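# Handgreifer Dirnar: Einrichten und erste Aufnahmen

Der Dirnar kommt als Bausatz von Hnatiuk, mit zwei gepolsterten Fingern und der Software Zemia. Für die Einrichtung haben wir beim ersten Mal 20 Minuten gebraucht.

1. Finger aufstecken und bis zum Anschlag schieben. Die Schrauben nur handfest anziehen.
2. Zemia starten und den Greifer unter »Geräte« anmelden.
3. Marker gut sichtbar im Raum anbringen und danach nicht mehr verschieben.
4. Den Greifer langsam durch den Raum führen, bis die Karte geschlossen ist.
5. Die Aufgabe vormachen, etwa die Tür einer Mikrowelle öffnen. Pro Durchgang eine eigene Aufnahme anlegen.
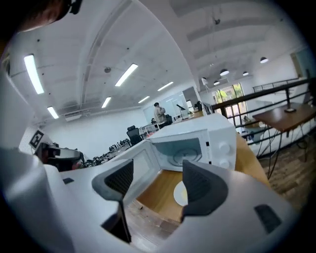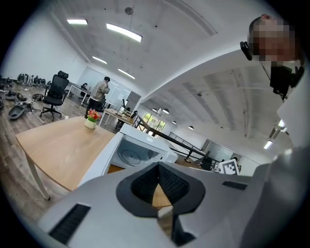 Bożena Lis schreibt dazu, sie würde Schritt 4 nach jeder längeren Pause wiederholen. Bei ihr habe Zemia von 114 Durchgängen 13 verworfen, fast alle nach der Mittagspause. Mit einer frischen Karte seien es am nächsten Tag nur noch 7 gewesen. Die Finger halte sie für den besten Teil des Bausatzes, die deutsche Anleitung für den schwächsten.

6. Verworfene Durchgänge in der Liste markieren und löschen.
7. Den Rest über »Exportieren« sichern. Der Ordner darf keine Umlaute im Namen haben, sonst bricht Version 2 ab.

Ersatzpolster gibt es bei Hnatiuk nur paarweise.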